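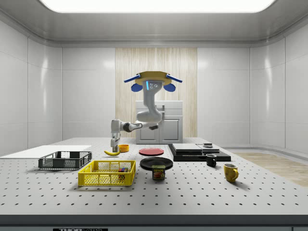

Uchenna Jibrin
Contributing Editor, Equipment and Planning

When Otura began planning its handling cell last March, the purchase request listed one item: a robot arm. By the time the request reached Elvira Urrego, who oversees capital spending, it ran to 9 lines, and the arm was no longer the one that caused the most debate.

The simulated cell shows why. The arm is mounted overhead, above a perforated table, and much of the tabletop is given over to baskets, plates, mugs and other everyday objects. A banana lies under the two-finger gripper. Each element of such a layout has its counterpart in a budget, including the overhead mount, the table and the room itself.

Otura's planners modeled three layouts before asking for quotes. Floor mounting was the cheapest, but it took up table space the team wanted for test objects. Hanging the arm freed that space and added a structural review of the ceiling, a cost that had not been foreseen.

"We had priced the machine and forgotten the building," Urrego said.

Small items also required attention. The first draft set aside $500 for baskets, dishes and grocery items. Kevin Mamani, the cell's lead engineer, asked for about $600 more, on the grounds that the objects would be dropped, dented and replaced throughout the year. The request was approved — with a separate line for spare gripper fingers.

Quotes from two integrators, Brulero and Plata, are now under review. Both have been asked to list installation, training and service separately, and Urrego expects to present her recommendation before the next budget cycle opens.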